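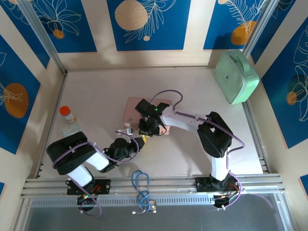
Gerell's autumn season ends in November, and so does the pass that goes with it. If you've been playing Prarkow since the summer patch, you already know what's waiting on the last page of the track: a locked outfit shown only as an outline, with a hood and something long slung over one shoulder. The studio says it will "reveal itself" to players who finish the Ferryman quests. I've finished five of the eight and I have some doubts.

Start with the quests. There are eight, one a week, and each one sends you to a different dock on the river map to light a lantern, wait out a short timer and survive whoever shows up. The first two were fun. There was a real scramble at Nelum, the half-flooded market on the east bank, where whole squads dropped in at once and fought over a single rowboat. By the third week people had figured out that the lantern stays lit for your account even if you get knocked out two seconds later. So now everybody lands, clicks, dies and goes back to the lobby. The fifth quest took me less time than the loading screen did.

You can call that clever play. I'd call it a quest nobody tested with actual strangers in the match. It also ruins the round for anyone who just wanted a normal game, as a third of the lobby is gone before the first storm ring closes. Gerell's patch notes have mentioned lanterns twice and fixed nothing I can see. One note said the glow had been made "warmer." Fine.

Then there's the price. The pass costs 2,000 marks, same as last season. Marks are sold in bundles, and the bundle that gets you closest is 2,640, so you walk away with 640 left over in your account. The cheapest outfit in the store this week costs more than that. You know how this goes. Jae-hoon Song, who has run our clan's spreadsheets since the beta, keeps a running tally of leftover marks for everyone who bothers to report theirs, and his sheet says not one of us has ever landed on an even zero. I asked him if he thought that was on purpose. He sent back a picture of a slot machine.

To be fair to Gerell, you can still earn the marks back if you finish the track. This time it's spread across pages 3 to 26, and the big chunk sits on page 26 along with the mystery outfit. Last season it was dealt out more evenly, and you could quit at the halfway point with something to show for it. Now the halfway point gets you a banner, a spray of a duck and a paddle that is the same paddle as the free one with a stripe on it.

About that outfit. The forums are sure it's Nam, the toll keeper from the old story trailer, the one who shuts the river gate and walks off into the reeds. The case for it goes like this: the hood matches, the thing over the shoulder could be his gate hook, and the lanterns you light in the quests make the shape of his badge if you connect them on the map. I tried it. They make the shape of a badge if you skip the fourth one and are generous about the sixth, which hasn't been placed yet. With that kind of freedom you could draw my landlord.

There's also a leak going around, supposedly pulled from the game files, which shows a low-quality render of a hooded figure with glowing hands. I wouldn't put much weight on it. The account that posted it had the winter map down as a volcano last year and promised us horses the year before. No horses yet. The render has no hook in it either, and the boots belong to an outfit that's already been sold in the store. Somebody with a free afternoon and a modeling program could have put it together.

If it is Nam, I have a different complaint. He was the one character in this game who worked because he wasn't in it. He had four lines in a trailer and everybody remembered him. Give it a week after the reveal and there will be sixty of him doing the noodle dance on top of the bus station. I'm sure the studio has thought about that and decided it can live with it.

Wouter Willems took the other side when we argued about this in voice chat. His view is that I'm grumpy, that a season pass is a thing to do with your friends after dinner, and that if the last skin looks good he'll be happy and if it doesn't he'll wear the heron. He likes the heron. He has also finished every quest on the day it came out, which I think says something about how relaxed he really is -- but he did ask me to print his side, so there it is.

What I'd tell newer members depends on where you are in the track. If you're past page 18 or so, keep going. The weekly quests pay out enough to carry you if you play a few evenings, and the last three pages go faster with a full squad. If you're below page 10 and haven't bought in, I'd leave it alone. Gerell will sell you page skips, and there'll be a discount in the final week because there always is, and it'll still cost more than the pass did. The free track keeps counting either way, so you can play on and buy the thing on the last evening if you've reached a page that makes it worth it. Everything you've passed unlocks at once. The store page doesn't make that very clear, and I've seen two people in our own chat buy early in a panic.

The sixth quest goes live with the next update, normally at 10 in the morning, though the servers tend to stay wobbly until lunch. Don't try for it in the first hour. Last time the lantern lit, the message popped up, and then the credit was missing when people logged back in. Support gave most of them the credit by hand after a few days of back and forth. Take a screenshot of the message when it shows up and keep it until the quest is marked done in your log.

Clan squads are on at 8 in the evening as usual, and we'll be doing the docks together from west to east. The rule from last week stands: if you light the lantern, you stay in the match. You can drop from the squad list after that round if it's late where you are, but please don't bail on your teammates at the dock for the sake of a paddle with a stripe on it. Jae-hoon has the sign-up sheet and would like you to put your name in the right column this time.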